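Home | Topics | Ask | Log in

3 min read

Is anyone else's small shop invisible in map results?

I run a flooring and furniture place in Honstead and my map listing has been stuck way down the page since March. We have 50 reviews, most of them good! My site got 2,846 visits last month but hardly any calls. Should I be paying for ads, or is there something I'm missing?

Starkico

I had this with my own shop, and it was my categories. I'd picked one super broad one and left the rest blank. Go in, choose the closest match as your main one, then add the others that really fit (don't stuff it). I started moving up after 18 days or so.
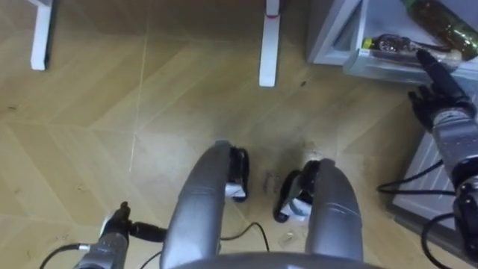
The other thing is your page text. Mine said "quality floors" over and over, and who types that into a search box? People search for what they want at home, so write it out: herringbone parquet, light tan boards, white furniture legs that won't look lost on a pattern that big. I'd give each floor style its own page with the town name in the title. I did 25 of those over a couple of months and the calls picked up (slowly, but they did).

Midtbø

Check your phone number is the same everywhere. Mine was wrong on two directories and I had no clue.

Skindusent

I'd hold off on ads till the listing is fixed. Also reply to your reviews, even the grumpy ones. I do mine with my morning coffee.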